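Home Articles Topics Authors Help
Last updated: April

4.2 Household chores: recording procedure and task selection

Whether a machine can yet do ordinary chores in an ordinary home depends heavily on which chores are asked about. Most published results concern tabletop work: folding, sorting, placing cups on a rack. The Kedness set was assembled to cover the rest of the dwelling, including rooms with narrow access, hard reflective floors and fixtures that cannot be moved. It contains 725 demonstrations over 13 chores. Each demonstration was performed by a person wearing the recording equipment and holding a gripper in each hand, so that the hand paths could later be replayed on the two-armed Garcia platform. Figure 3 shows the equipment in a home with a toilet in the adjoining room. Gripper pose is recovered from the printed markers on the white cubes, and the timer on the chest display is used to align the separate streams.
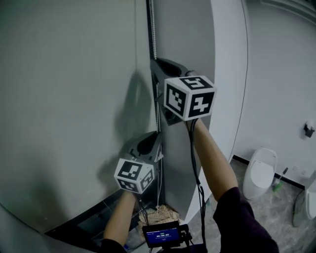

Figure 3. Two hand-held grippers with marker cubes, raised near a wall corner. The chest display carries the session timer.

Brenda Dunmore, commenting on a draft of this section, objected that replaying a person's hand path says little about whether the chore can be done, given that a person leans, kneels and shifts weight without any of it being recorded at the gripper. The objection is accepted in part. Replay scores are therefore reported separately from scores for the trained policy, and neither is treated as a measure of readiness for unsupervised use.

Of the 13 chores, 9 were completed by the trained policy at least once in the test homes. The four that were never completed all required sustained contact with a surface: scrubbing, wiping behind a fixture, drying a floor edge and cleaning a corner joint. In these the policy reached the correct area but did not hold a steady force. Adding wrist force sensing from the Kida unit reduced early loss of contact but did not change the number of chores completed.

Bautista's scoring sheet was used throughout, with one change. A chore was marked complete only if no person touched the robot or the object between start and finish. Under the earlier Fadberg rule, which allowed a single correction, two of the failed chores would have been counted as passes. Results by chore and by room are given in Section 5.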